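Two grippers, one bench: what we learned in the first month

4 min read
12 shares · 3 comments

In the last issue we promised to tell how the gripper comparison is going, so I write this item on a Monday morning before the others come in and want the bench back.

For those who missed it, we have two candidates for the kitchen tasks. The first is the Casen, with the stiff tapered fingers. The second is the Ibarra, which has softer pads and a rounder tip. Both can be bolted to the same wrist, and changing them takes a few minutes if you do not lose the small screws. I lost two of them in the first week.

The plan was simple. Each gripper should do the same set of pick-up tasks, with the same person at the controls and the same starting positions. We did 143 attempts with the Casen and 115 with the Ibarra. The numbers should be equal, but the Ibarra came late from the supplier and after that we had to share the arms with the Plustden project for one week.

The easy objects told us very little. Cups, sponges and wooden spoons are picked up well by both. If you only test with such things you will think that all grippers are the same, and you will buy the cheaper one. The difference came with flat objects. A knife lying flat on a table gives the fingers almost nothing to hold. With the Casen, the operator can bring the narrow tips down on both sides of the handle and close slowly. With the Ibarra, the pads often touch the table first, and then the handle is pushed away or turns under them. We counted 54 failed attempts with the Ibarra on flat objects and 43 with the Casen, and I remind you that the Casen had more attempts in total.

The Ibarra has its own strong side. On the smooth rim of a bowl it holds much better, and it forgives a bad angle. When the Casen takes a bowl a little crooked, the bowl swings and you must put it down and begin again. Our newer operators liked the Ibarra more for this reason – they said it was less tiring. The experienced ones did not care so much.

We also changed the camera position twice. At first the wrist camera was tilted too far forward, and the operator saw a lot of table but not the tips. Now both fingers are always in the view, at the bottom, and you can judge the gap between them before you close.

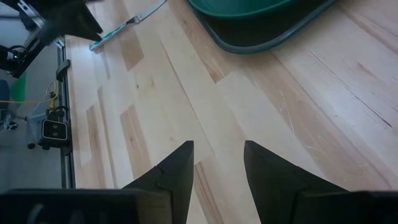 The view from the side is still useful for height. From the wrist alone it is hard to know if the tips are five millimetres over the wood or already on it, and in the first days we pressed on the table more often than I want to write. Now the operator looks at the side view for the last part of the way down and then goes back to the wrist. It sounds slow, but after one afternoon you do it without thinking.

The controller was a smaller question. We tried the Omer software with its standard settings and the closing speed was too high for thin handles. We set it to half. The bowls take a little longer now, and I think this is acceptable.

At the moment I would choose the Casen for the right arm and keep the Ibarra for the left, so that one holds the bowl and the other does the fine work. Not everybody in the group agrees, and the mixed pair means two sets of spare parts in the drawer. We will run the full list again with the mixed pair and with an equal number of attempts this time.

If you have a flat object at home that is difficult to pick up, even with your own fingers, please bring it to the lab and leave it in the box beside the door. We have enough spoons.

3 comments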